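Leda Says More Demonstrations Did Not Fix Its Two-Handed Laundry Policy

Lab's own retest cuts against January claim; outside replication still missing

May 8, 2022 fell on a weekend, but the robotics group at Leda put its retest online anyway, and the numbers are less cheerful than the ones it gave out in January. The group now says that a policy trained on 1,942 human demonstrations of two-handed household tasks did no better on thin, rigid objects than a version trained on a fraction of the same data.

The January announcement described the method, called Tellis, as a way to teach two-armed robots from recordings made by people using hand-held grippers. It said that performance improved as demonstrations were added. The retest finds that this holds for towels and shirts. For wire hangers it does not hold at all.

"We averaged over everything and the average went up," said Shaohua Ren, who led the retest. "I would not have signed off on that sentence if I had seen the hanger results separately. They were in the same file. We didn't split them."

The retest covered 6 tasks, each run on 2 robots with different arms. Each task was repeated 10 times per robot. Ren's group concedes that this is a small test and that a few lucky or unlucky runs could move any single result. It has not published confidence intervals, and Leda would not say when it will.

Comfort Annan, who runs the robot trials at Leda, said the failures were dull to watch. The arms usually reached the right area and closed too early, or pushed the hanger along the table. "People keep asking me if it's close," Annan said. "A gripper that shuts next to the wire is as useful to you as one that stays in the box."

Leda's explanation is that the recordings do not carry enough information about depth and contact for thin objects. That may be right. The company has not tested it against the simpler possibility that its training set has too few hangers, or too few kinds of them.

Collecting the hanger demonstrations is slow work, and the report is vague about how consistent it was. Demonstrators hold a gripper and work directly on the object, with no robot involved, and the policy learns from the view at the jaws. In one recording, a light blue wire hanger lies flat on a white surface with its hook between the open green pads, while a second, black gripper comes in just over one shoulder of the wire. A pale wire on a white surface is a hard thing for any vision system to pick out, and the report does not say how many recordings share that combination.

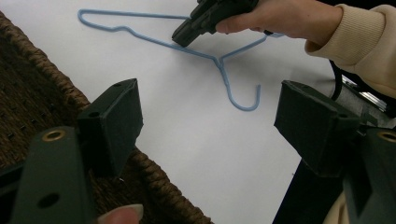
Tellis will stay in testing, and Leda has dropped the word "general" from its description of the method. Niall Imrie, who reviewed the report for Stoser, a warehouse automation firm that had been considering a license, said the correction was welcome and came late. "I'd want someone else to run it," Imrie said. "Their robots, their table, their scoring. So far it's one lab marking its own work twice."

Leda said it will release the hanger recordings and scoring rules to outside groups on request. No outside group has yet reported a result.

Press contact: Solange Gaillard, Leda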